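Borkton Residents' Forum
Section: Buildings and Common Areas
Topic: Wallpaper in the second-floor reading room

hvidalin (moderator)
Posted 15 Mar 2018
Residents are invited to comment on the proposal to repaper the reading room. The current paper has lifted at the seams along the window wall. Two quotations have been received, one from Juhl and one from Orkel. Comments will be accepted for 16 days.
Hjalti Vídalín, Building Office

h.bach
I would ask that the office consider paint. The room was papered in October and the seams are already failing. A second papering on the same plaster does not seem a sound use of the reserve.

Brynhildur_L
With respect to Mr. Bach, the plaster was never sized before the last paper went up. I raised this at the time. Sized plaster will hold paper for many years. My own hallway has the original paper and it is 22 years old.

h.bach
Your hallway does not share an exterior wall. The reading room does.

hvidalin (moderator)
Both quotations include sizing. Juhl also includes a lining paper, which accounts for most of the difference in price.

unit40
Has a pattern been chosen? The notice by the mailboxes mentions only "a plain or small print."

Brynhildur_L
I wish to speak in favor of a large print. Small prints look gray from across a room, and mismatched seams show less in a busy design. Butterflies and moths on pink would be my preference, run on all the walls and not on one alone. 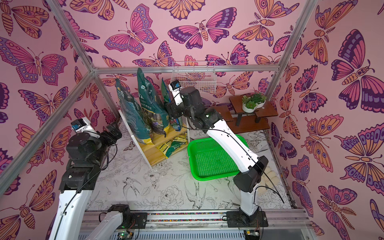

I recognize that a large repeat wastes more paper at each cut. Residents should allow for this when comparing prices, and I would support ordering 2 extra rolls from the same batch for later repairs.

h.bach
I must record my objection. A reading room should be restful. If paper is unavoidable, the cream stripe from Drindilby would be suitable.

unit40
I would accept either – provided the lining paper is included.

hvidalin (moderator)
Thank you. Sample books will be left at the front desk. Please do not remove pages from them.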